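1 de novembro de 2025 – Redação
Tempo de leitura: 2 min

Cheguei à Rurnau a achar que ia ouvir falar de redes neuronais e acabei a falar de caixas de plástico durante quase uma hora! A investigadora que me recebeu (pediu para não ser identificada, o artigo ainda está em revisão) coordena o Skedum, um método para ensinar braços robóticos a arrumar objetos a partir de demonstrações humanas.

“Começámos em fevereiro com 3000 demonstrações e o resultado era fraco”, contou-me, a rir. “Depois deitámos fora quase tudo e ficámos com as 90 em que o operador se enganava e corrigia.” Com essas, diz ela, a taxa de sucesso em objetos novos passou de 28 para 67 por cento – e eu, confesso, pedi-lhe que repetisse os números.
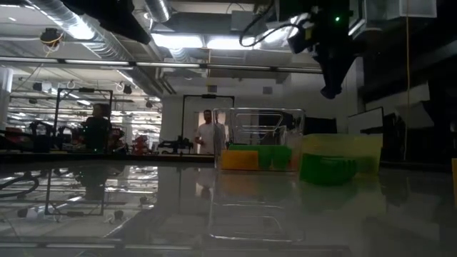 Porque é que os erros ensinam mais do que as demonstrações perfeitas?

“Porque mostram ao modelo como sair de uma posição má. Numa demonstração limpa, a garra nunca lá chega, e o robô fica sem saber o que fazer quando falha por um centímetro.”

Quis saber se aquilo serve para outra coisa que não caixas. Ela hesitou um bocado. O grupo está a repetir tudo com panos e sacos, que se deformam, e ali os ganhos são bem mais pequenos. O código sai com o artigo.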